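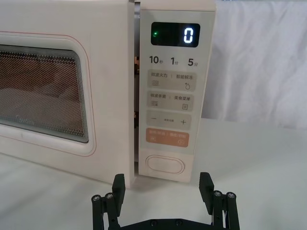 Wrist cam, door unlatched, display at 0.

June 10, 2022

Bench notes, microwave job. Kulap, you asked me to write things down this time so here's the long version, and skip to the wiring part if that's all you came for.

Where I'm at: the arm can get itself in front of the microwave and line up with the door button pretty reliably now. The push is the part I'm still fiddling with. Pulling the door the rest of the way once it's popped a little is a whole separate headache, more on that further down.

First, the mount. I printed the camera bracket over again in the tougher filament (the Bulorholm spool, second shelf, please don't use it for test cubes!) and made the neck shorter. The old one wobbled every time the wrist stopped, and I was chasing that wobble in software for two evenings like an idiot. With the short neck I see both fingers at the bottom of the view and still get the whole button column, display down to the door button. That was the goal. I lose the left part of the door but I don't care, nothing I need to press lives over there.

The panel reading is going better than I feared. I'm not trying to read all of it. The three time keys, 10秒, 1分 and 5分, have nice fat numerals and the matcher grabs them right away. The gray keys under them are fine too, 微波火力 and 智能解冻 on the top one, 微波杀菌 and 美食菜单 on the next. The tiny line between the minus and the plus is mush from this distance, and the orange key is pale print on orange so I've given up on it and just use the color blob as a landmark. It works great as a landmark! Biggest orange thing on the panel, go straight down from there and you hit the door button. Spyros thinks we should print little tags and stick them on. I'd like to hold off, the whole fun of this is using a kitchen thing the way it comes.

Display: lit 0 on the right side and the green light on the left. I'm using the green light as my "it has power" check and the digits as the "is something running" check. Glare off the display cover was a pain until I hung the pale cloth back there and turned the bench lamp to face the wall. Leave the cloth up, please. I know it looks like laundry.

Door stuff. What I want is: press, wait, look for the dark gap between the door edge and the control column, then go hook it. The gap detector is dumb as a rock, it just looks for a tall skinny dark strip next to the column, and so far dumb is winning. I tried a learned one on the 1,132 stills I'd saved since February and it kept calling the window mesh a gap. Back to dumb.

The hook is where I get stuck. The fingers are thick for that gap. If I go in square, the pad rubs the door edge and nudges it shut again, and then I'm back at the button. If I come in rotated 17 degrees it has a chance, but then the linkage gets close to the column and I get nervous about scratching it. Ideas so far:

– a thin printed fingernail that clips over the left pad (Kulap's idea, I like it best)
– a bit of the Mujić rubber sheet on the fingertip and just drag on the door face
– wait for Spyros to finish his suction thing, so, never (sorry Spyros)

I'll draw up the fingernail tonight. Needs to come off without tools, because I still want plain fingers for pressing keys.

Wiring: I moved the gripper cable to the outside of the forearm and put a loop of slack at the wrist. If you roll the wrist past half a turn clockwise it WILL pull on the connector, so there's a soft limit in the config now. Don't take it out to "just try something". The Serport power supply is the one with blue tape on it, the other one browns out when the gripper closes hard.

Force on the button press: I have it set low, and sometimes it stalls before the click. Going to raise it a hair at a time and write the numbers on the whiteboard next to the Jistuditz calendar. Feet of the microwave are on bare tabletop, so check whether it creeps backward after a bunch of presses. I put pencil marks by the back feet. If you bump it, line it up with the marks again and rerun the home routine before anything else.

Still to do: fingernail clip, slower approach for the last bit of travel, rename the log folders (there are 2 called "final"), and order more of the small screws for the finger joints.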